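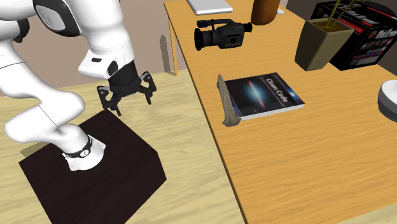
Friday, August - dye bench, indigo vat no. 2

OK so the vat is finally behaving! Sat overnight under the lid and this morning the liquid was that murky yellow-green I've been chasing all week, with a nice coppery skin on top. Fed it a spoonful of fructose from the Prodel tub (the Lindgren one is nearly gone, somebody please reorder) and left it alone until after lunch.

Dipped the Tasmont linen first, five dips, two minutes each, airing on the rack in between. Lovely even blue, maybe a bit lighter than I wanted. The wool was another story - blotchy along the fold, and I'm pretty sure I didn't wet it out long enough. Soak it overnight next time, lazy me.

Dry weight of the wool before dipping was 878 g, so that's way too much for one go in a vat this size. Split it up.

To do:
check pH again before 6
rinse the linen in vinegar water
ask Prorum if they still sell the unbleached cotton by the bolt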